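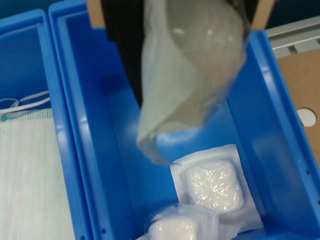 A plastic bag and a packaged pad in the big blue bin.

First aid bins: the questions I get most

I'm Fenna Claeys and I look after the first aid supplies for the Prindton walking club. These come up every time I hand the bins out, so I've typed up my answers.

Why a bin and not a proper first aid box?
Because I can see to the bottom of it! We had a lovely hinged box with little trays for years, and everybody stuffed things under the trays. A deep plastic bin wipes clean in a minute and you can dig around with both hands.

Can I take the pads out of their packages to save room?
Please don't. Sterile pads stay sealed until somebody needs one. If the paper backing is torn or the clear part has popped open, put it in the practice pile (Samina uses those for her bandaging evenings).

Do the pads go in a bag or straight in the bin?
Either is fine with me. I like a thin plastic bag for the small stuff, the tape and safety pins and so on, and I lay the pads flat on the floor of the bin so they don't get bent. Squeeze the air out of the bag before you tie it or it takes up half the space.

How many pads should I carry?
For a day walk I pack 8. For the Urkine weekend it's 13, and I've come home with most of them every time, but that's a long way from a drugstore.

Somebody used things and didn't tell me. What now?
Just top it up and let me or Conall know. I check all the bins in March anyway and throw out whatever is past its date.

Can I keep my bin in the garage?
I'd rather you didn't, if yours is damp like mine. A hall closet is good. Don't stack boots on it!

Where do I get refills?
From me, at the Lynch Street hall, before any Monday meeting. If you buy your own, keep the receipt and give it to Muireann.

Page last changed Monday, December 2, 2002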